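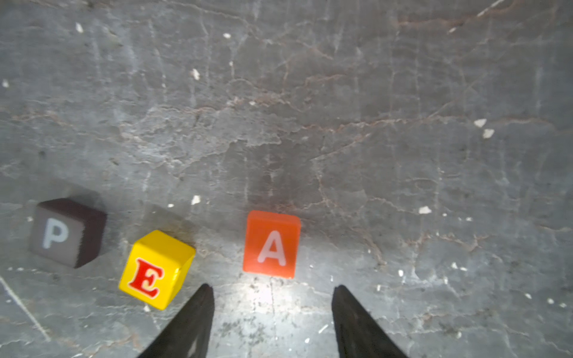
P, E and A from the wrist camera, with the gripper open in front of the A.

Gunex project report, part 3: the handoff fault

So this is the part of the report I was kind of dreading, because it's the week our two arms quit on us! The task by then was spelling. We write a word on the little whiteboard, and the arms have to dig the right letters out of the pile and line them up. Lamisi picked PEAR since it needs four different blocks and the R kept ending up on the far side.

Our plan was 400 runs. We got to run 322 before the left arm froze in the middle of a reach, threw an overload error on the wrist joint and then (this is the bad bit) let go of all its torque at once and sagged onto the floor panel. Keith hit the stop button and the right arm halted fine. No broken parts, one very loud clunk.

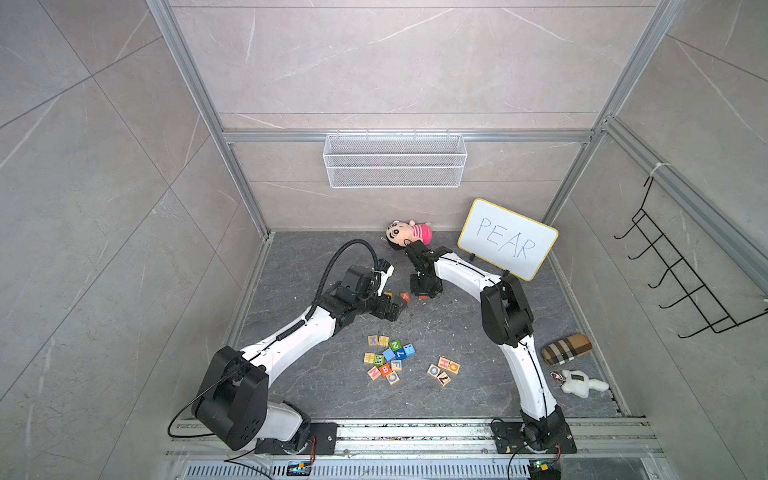 My first guess was a bad motor. I swapped it, felt pretty smart, and had the same error 20 minutes later. Salamatu was the one who went through the logs properly and saw that the wrist current climbed only when both grippers were working close together near the middle. Each arm was planning as if it had the space to itself – so sometimes they'd lean on each other, lightly, and the left wrist would push back until it tripped.

We added a keep-out zone around each gripper, so whichever arm gets there second has to wait. It's slower and a bit dull to watch.
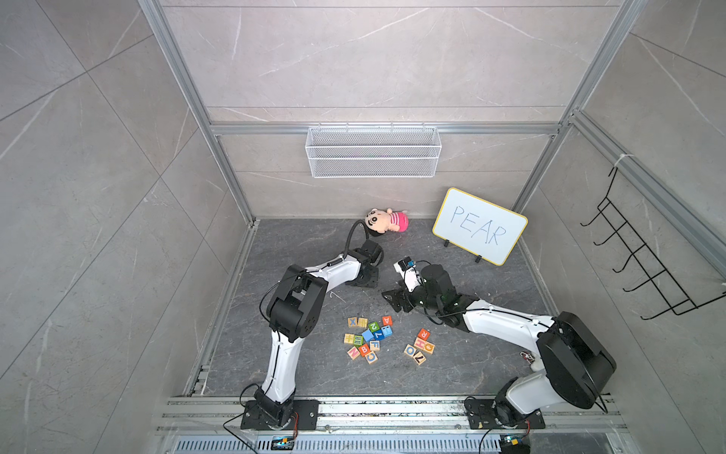 The other change was what happens after a trip. The arm now holds its position at low current until one of us supports it by hand and clears the error, and I taped that rule to the desk in big letters. Abdul-Rahman tested it by tripping the limit on purpose with the blocks out, and it held every time he tried.

Still on the list: the wait sometimes never ends if both arms claim the A in the same cycle. I have a fix half written and Lamisi wants to rerun PEAR from zero once it's in.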